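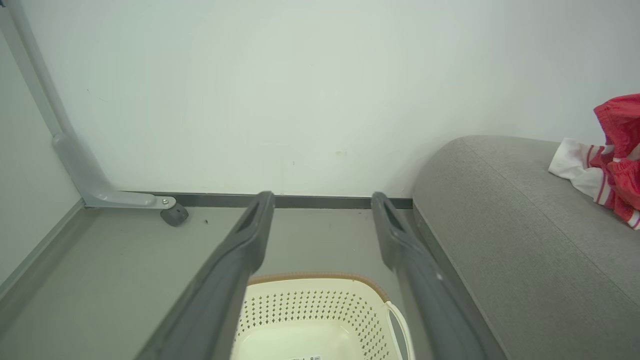

Gripper fingers above the basket, with garments on the bench to the right.

Category: Support > Mobile Manipulation Kits > Getting Started

Setting Up the Cindbridge Gripper Kit for Garment Pickup

This guide explains how to prepare the Cindbridge Gripper Kit, supplied by Skitness, for moving clothing from a raised surface into a basket on the floor. It applies to kits with the standard parallel fingers and the wrist camera. Owners of the earlier Istberg adapter should complete the adapter update before starting; the update is covered in a separate guide.

Before You Begin

The kit must be fully charged and the arm must be in its parked position. Confirm that the software shows version 9 or later on the Status page. Earlier versions do not include the Garment task and will display only Box and Bottle in the task menu.

Choose a basket with an open top and firm sides. Perforated plastic baskets are suitable, including those with a loop handle. Fabric hampers are not supported at this time.

Arranging the Area

1. Place the garments on a flat or gently rounded surface, such as a bench or a low table. They do not need to be folded. Leave at least one garment partly clear of the others for the first trial.

2. Set the basket on the floor beside that surface. If the basket has a handle, turn it toward the bench and away from the approach path of the arm.

3. Check the floor for cords and small objects. If there is wheeled furniture or a wheeled stand nearby, lock its casters before the arm is enabled.

4. Mark the position of the basket with removable tape. The task stores this position and will not search for a basket that has been moved.

Aligning the Wrist Camera

Open Camera View from the main menu. Both fingers should appear in the lower part of the view, with the tips pointing away from you and a clear gap between them. The basket should be visible through that gap. If one finger covers the basket opening, rotate the wrist in small steps until the opening can be seen again.

Select Save View. The unit will take a short series of readings and return a match score out of 256. Scores above 200 are not needed for this task, but a low score usually means that the lighting is uneven or that the camera cover needs cleaning. Use a dry, soft cloth. Do not apply household cleaner to the camera cover or the finger pads.

Setting the Grip

Garments require less force than boxes. On the Grip page, set Closing Force to 50 and Closing Speed to Low. Thick items such as towels may need a higher force, which should be raised one step at a time. Knitwear should be tested with an item that can be spared.

The standard fingers are adequate for most shirts and light trousers. Customers who handle thin or slippery fabric may wish to order the Chaudhry pad set, part number 2119, which fits over the tips and is fastened without tools. The pad set is sold separately and is not covered by the kit warranty.

Running a First Trial

1. Stand clear of the arm and select Garment, then Single Item.

2. When asked for a pickup point, touch the clearest part of a garment on the screen. Avoid buttons, zippers and drawstrings.

3. Select Preview. The planned path will be drawn from the bench to the basket. If the path passes through the handle, cancel and turn the basket.

4. Select Run. Keep one hand near the stop button for the whole trial.

5. After the arm has parked, check that the garment lies fully inside the basket. A sleeve resting over the rim should be moved by hand before another item is attempted.

If the Trial Does Not Succeed

Garment dropped on the way: raise Closing Force by one step and choose a pickup point closer to the middle of the garment.

Two garments lifted together: separate the pile slightly and repeat the trial.

Basket not found: return it to the taped position and select Save View again.

Arm stops before reaching the bench: the surface may be too high for the current mounting plate. Refer to the table of mounting heights supplied with the kit.

Settings are kept when the unit is switched off. A saved view must be made again whenever the unit is moved to another room.

Guide revised August 2020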